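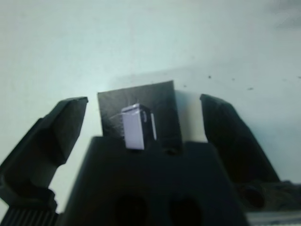 Photos: Bitthorpe bench, right wrist camera

Hi all,

Thanks for the quick replies. Quoting the one I'm answering:

> Does the Sokudon arm stall on every run, or only when
> the lid is in play? We had a left gripper at Florum that
> quit holding after a firmware update.

Only with the lid, so far. I went back through April and found 19 stalls in 2295 cycles, every one on the lid step. The left gripper reports a good grip, then the force reading drops to zero and the arm just sits there holding its pose. No alarm, no stop – that's the part I don't like! I've had my fingers near those jaws to clear a part, thinking the thing was idle. Please don't do that.

Lid in the left jaws, open box on the table, right gripper nearby: 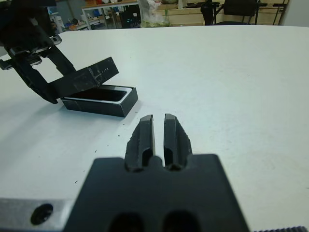

What I'm trying next

Timeout down to 30 seconds with a hard stop behind it, and a new cable on the left wrist. If anybody on the Wan controller has seen fault 2523, I'd love to hear what fixed it.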